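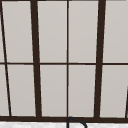 Comunidad de vecinos: ¿quién paga el ruido de las tuberías?

garba_okeke
908 euros de derrama por una bajante que suena como un tren. Vivo en el 3.º y no la oigo, qué suerte la mía.

ekene38
Es elemento común, se paga por coeficiente. Lo siento por tu sordera.

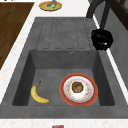 Chiamaka Okeke
Discrepo. Si el ruido sale del desagüe de un piso, que lo pague ese piso. En mi fregadero no canta nadie.

ekene38
Canta en el mío, dos plantas más abajo.

garba_okeke
Entonces pido entrada con descuento. La junta es en julio.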